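Trornis T2 wrist-view module
Product code 3689

The T2 is a compact wrist-mounted camera and policy package for two-finger grippers. It is supplied for research on tabletop manipulation and ships with the training method described in the Hamada report of February.

Method

The policy is trained in two stages. The first uses 3000 demonstrations recorded from the wrist view alone. The second adds 40 corrections per task, given by an operator when the gripper drifts from its line of approach. No overhead view is used at either stage. Breakfast tasks (bread, trays, cutlery) form the main test set, as the items differ in height and often touch or overlap.

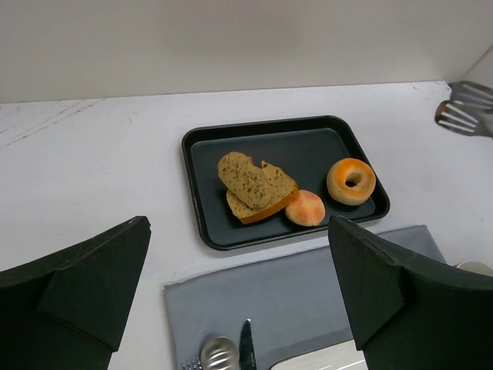
Tomoyo Sugiyama writes that the second stage matters more than the report admits: at Bamdale the policy without corrections closed too early on flat slices, and changing the finger pads made no difference. She would like the corrections released separately.

Corrections are now a separate download, sorted by task. Grasp height is stored with each one.

Known limits

Glossy cutlery gives unstable depth estimates. Overlapping slices may be lifted as a pair. Retraining is advised after any change of finger shape.

Supply

Module, bracket, cable and Ekport licence key. Delivery takes 9 working days. Page revised 15 Jun 2023.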